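Jan 28, 2018
Bench 2, two-arm cell, gripper comparison cont.

Swapped the Mevine fingers off both arms and put the black parallel-jaw pair back on. The Mevine set closes harder but the pads are too wide for the switch bodies when two are lying together. Left them in the drawer with the Haninberg adapter plate.

Re-zeroed both grippers after the swap. Left one came back 5 counts out, so I ran the homing routine again and it settled. Controller is still on the old Prandimley build. Stroke limit set to 55 mm on both sides, closing force at 26 N.

Task is the usual one: push-button switches out of the side bins and into the blue tray in the middle, right arm on the green caps, left arm on the yellow.
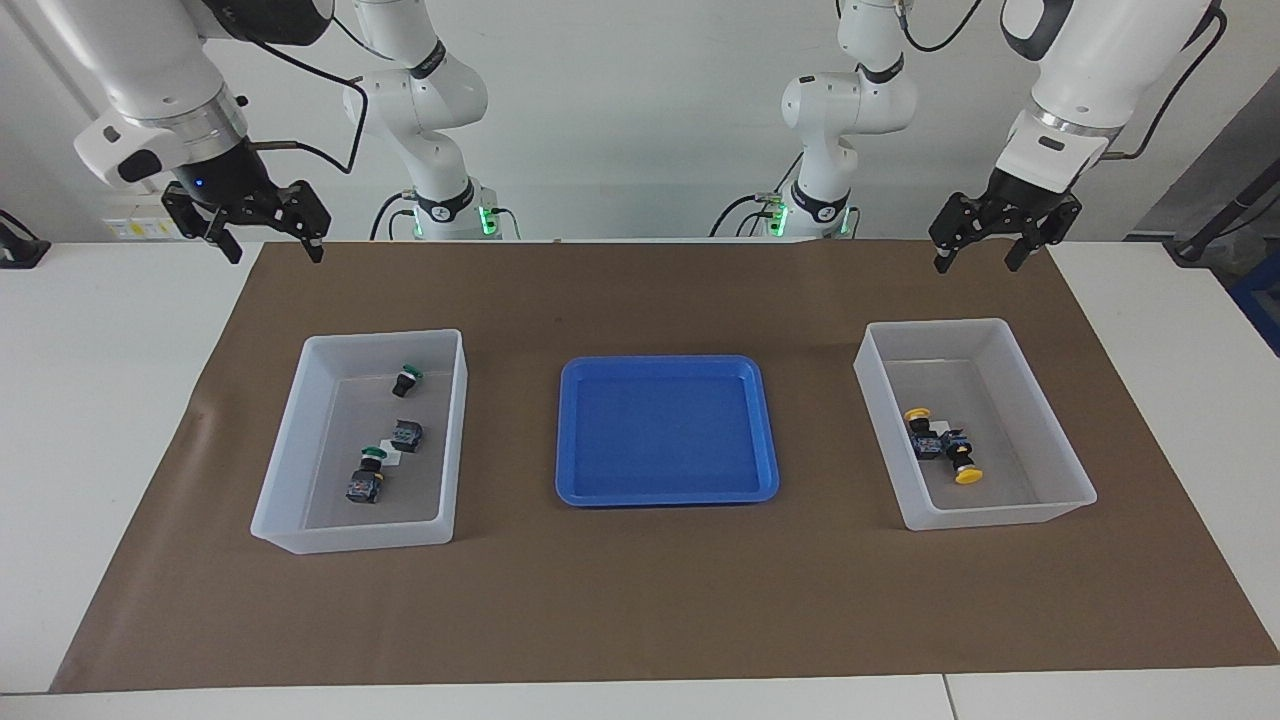

Start position, both grippers open over the mat. Blue tray empty, green caps in the left bin, yellow in the right.

Upright switches are easy for either arm. Ones on their sides are the problem – the cap rolls the body over when a finger touches it first, and then the grasp angle is wrong. Slowing the last part of the descent helped on the green side. Yellow side not much better, as the two bodies end up pressed against each other and the finger has no gap to go into.

14 runs logged before lunch, saved under the Ratanaporn folder with the earlier finger tests. Colour threshold for the yellow caps left alone.

To do: try the narrow pads, check the cable slack on the left arm at full reach, ask whether the bins can be swapped for the ones we ordered in September.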